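Laundry & Utility Rooms > Washing machines > Door open or door shut between washes?

damp_cellar_dweller
Posted 2021-11-30
Settling a domestic dispute. Front loader, lives in the utility room on bare grey floor, gets used most days. I was brought up to leave the door ajar after every wash. The other half was brought up to shut it, on the grounds that an open washing machine looks like it's waiting for the dentist. We've had ours 16 months and there is now a smell. It's not a strong smell, more a suggestion of pond. Who's right?

kettle_and_pegs
Open. Always open. Next question.

Brindlewick
Shut it if you have cats. Ask me how I know. (Don't ask me how I know. The cat is fine.)

grumbling_drum
The door is a red herring. You're washing everything at 30 with liquid and softener, aren't you? That's where your pond comes from. Liquid leaves a film behind, softener leaves a thicker one, and a cool wash shifts neither. Run it empty on the hottest cycle it has, with powder, once a month. I've had a Skov for longer than some of my marriages and it smells of nothing at all.

damp_cellar_dweller
I feel seen, and slightly judged. Yes to the liquid, yes to the softener. I've never knowingly run it empty. Seemed a bit like boiling a kettle for the company.

kettle_and_pegs
He's right about the powder and wrong about the door. You want both. Also, when did you last do the filter?

damp_cellar_dweller
The what?

kettle_and_pegs
Oh dear.

grumbling_drum
Oh dear indeed. Unplug the machine first. Then look for a cover low down on the front. On some it's a little square flap, on others it's round and sits flush with the panel, so you can own one for years and take it for decoration. Mine's the square sort, my daughter's is round and down at the bottom right.

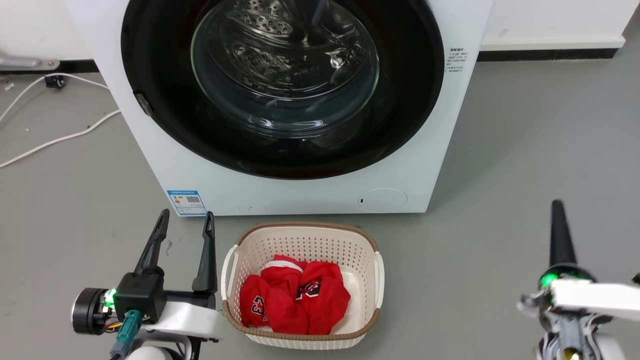 Baking tray on the floor, old towel under the tray, then open the cover and undo the filter a bit at a time. If you whip it straight out you'll be mopping behind the skirting. Let it drain, tip the tray, repeat until you've lost the will, and only then take it out completely. And let the machine cool down first if you've just done a hot wash.

Plugholder
Worth shifting any cables lying on the floor before you start. I had an extension lead trailing across mine and had to do a sort of ballet with the tray.

Brindlewick
Why would you have an extension lead on the floor in a room full of water?

Plugholder
I had one. Past tense. I've grown as a person.

tumble_weed
Can I stick up for the shut door brigade? We've got a Plavetti in a narrow passage and if the door's open you can't get to the loo. Dry the rubber seal with a cloth, pull the drawer out an inch, shut the door. No smell in years. It takes a minute.

kettle_and_pegs
It takes a minute that no human being in my house would ever spend.

grumbling_drum
Tumble's way works if you do it every time. Leaving it open works even if you're lazy. I know which one I'd bet on.

Dollybluebag
Don't bother with the drum cleaner sachets, by the way. I paid for a box of the Dimar ones in January and the drum smelled of lemon pond.

tumble_weed
They worked for me!

Dollybluebag
Did they, or did you finally run a hot wash?

tumble_weed
I'm not prepared to discuss it.

damp_cellar_dweller
Update. Filter done. It contained 2 hairgrips, a guitar pick, a good deal of grey felt and a coin so far gone I can't tell you the country. Nobody here plays the guitar. Hot wash is on now, softener has been sent to live under the sink. We've agreed on door ajar at night and shut when people come round.

grumbling_drum
Cowardly, but it'll do. Fold back the rubber seal as well while you're feeling brave.

damp_cellar_dweller
Just did. Found the sock.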